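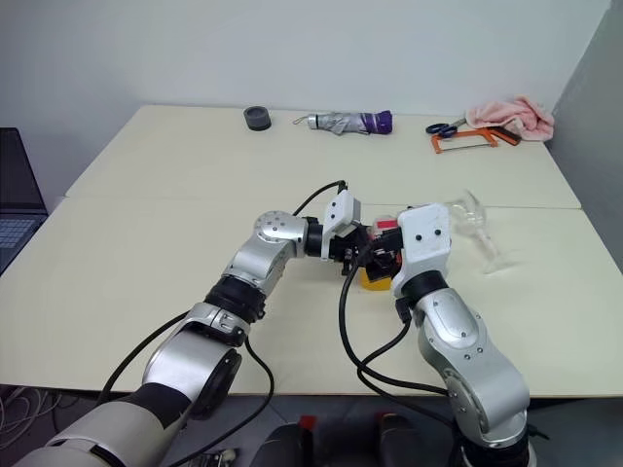
A cream-colored table, white wall behind, at Drundudgate.

FOR IMMEDIATE RELEASE

Litus opens bookings for long tables by the hour at Drundudgate

DRUNDUDGATE — I run Litus, and I've been writing our press releases since we were a single room over a tire shop, so please forgive me if this one goes on a bit. I'm excited! Starting in October, anyone in town can book a big, flat, well-lit table at our Drundudgate building for as little as one hour, and leave the mess of their project with us overnight if it needs to stay put.

We're calling the program Letivari. It covers the whole ground floor, 1,630 square feet of it, and it's meant for the kind of work that never fits on a kitchen counter. Quilts are the obvious one. So are pattern cutting, map mounting, model railroads, wedding seating plans, puzzle sorting and that box of family photos you've been promising to put in albums.

The idea came out of my own dining room. Two winters ago I decided to recover six chairs, and for most of that winter my family ate dinner on the couch. When I told people at the front desk about it, I got the same story back over and over. Somebody had a quilt top pinned to the bedroom carpet. Somebody else was cutting curtains in the driveway and racing the rain. We already had a building with good heat and a loading door, and we were using the ground floor mostly to store folding chairs.

So we asked. We put a sheet on the desk and a short form on our website, and 683 of you filled one out. I read every one of them (some over breakfast, some a lot later than that), and two things came up again and again. You wanted tables you could walk all the way up to without moving somebody's coat, and you wanted to be able to stop halfway and come back the next morning with nothing moved. Those two requests shaped pretty much everything that follows.

How booking works

You book by the hour, the half day or the full day, either online or by stopping at the desk. We open at 7 a.m. and close at 9 p.m. Every booking comes with the table, a chair or a stool, a task lamp and a power outlet. Cutting mats, long rulers and clamps are free to borrow from the desk, and you sign them out by name.

If you want to leave your work in place, choose the overnight hold when you book. We put a tag on the table and it stays yours until your next session. The limit is two nights in a row for now. I know some of you asked for a week, and I'd love to say yes, but I want to see how the first season goes before I promise that.

We also have 200 storage bins on the back shelves, and you can rent one by the month. They're good for fabric, paper and small tools. Please don't leave food in them. Please, please don't leave glue with the lid off.

What it costs

An hour is six dollars. A half day is twenty, and a full day is thirty-five. The overnight hold adds five dollars a night. Students pay half, and so does anyone who comes in before 10 a.m., which is when I like the building best anyway — the light comes in low from the street side and the heating pipes do their knocking.

We've set aside 960 free table hours for the first season. They're for school projects, clubs and community groups, and anybody working on something for a public event in town. You don't need to fill out a long application. Tell us what you're making and when you need the table, and we'll write back within three working days. If you're a teacher and you want a whole row for a class, call first so we can work around the other bookings.

What you can and can't do

Cutting, sewing, drawing, gluing, folding, sorting and light assembly are all fine. Water-based paint is fine on a drop cloth, and we keep drop cloths at the desk. We can't allow spray paint, open flames, sanding or anything with a strong solvent. The ventilation on the ground floor wasn't built for it, and the people upstairs would like to keep breathing. For sanding, there's a covered yard out back that you can use in dry weather at no charge.

Kids are welcome with an adult. Dogs can come too if they're the under-the-table sort.

Coffee and lunch

Our neighbors at Vídalín, the bakery across the courtyard, will be bringing over coffee, soup and rye rolls from 11 a.m. on. You can eat at the window bench but not at the work tables, and I'll be strict about that one. I've seen what beet soup does to white cotton. It was my own white cotton.

Opening day

We're starting with an open house from 10 a.m. to 4 p.m. Bring something small to work on, try out a table for free and tell me if the stools are too low. I've gone back and forth on the stools. There'll be a scrap swap by the loading door, so if you have fabric, yarn or decent paper you're ready to part with, bag it up and bring it along. Anything left over at the end goes on the take-it shelf by the stairs.

Parking is on the courtyard side. The front entrance has two steps, so if you're using a wheelchair or hauling a sewing machine, come through the loading door, where the floor is level all the way in. Ring the bell and somebody will come down.

About Litus

Litus manages work and meeting space at Drundudgate and runs the Letivari table program. Reporters who'd like to visit before opening day are welcome any morning. Ask for me at the front desk, and bring your mending if you have any.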